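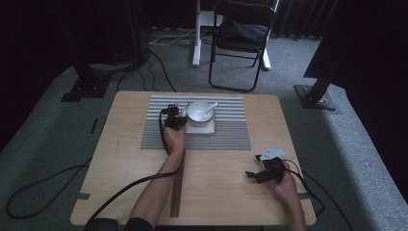 Fallelby Project: Common Questions

What are you teaching the robot?
To set a table! A person does the task with two hand-held grippers, and the robot's policy learns from those recordings. We have 800 so far.

Why two hands?
Bowls and chopsticks are much more fun with both (and harder to learn).

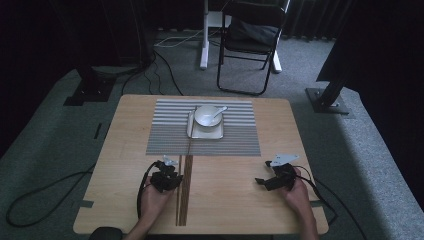

Bowl, spoon and chopsticks with the two grippers.

Did it work on new tables?
On 3 of the 8 we tried, which thrilled us. Thin objects are still the weak spot.

Who do I ask about the data?
Aksel Bech, Kunar lab, room 101.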